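We went along to the Pritolow open house in December, mostly to get out of the cold, and ended up staying until they swept up around us! Gunnel Fagerlund met us at the door with ginger cookies and took us straight to the folding tables, which I'd been looking forward to all week.
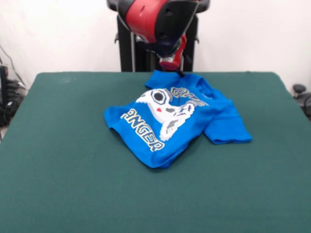
T-shirts are harder than they look, she told us, and a soft old one is the worst (my son's drawer is proof of that). Sleeves in first, then the hem up to the collar. I managed 12 and was pretty proud of maybe half. The coffee was good too, and parking is free behind building 49.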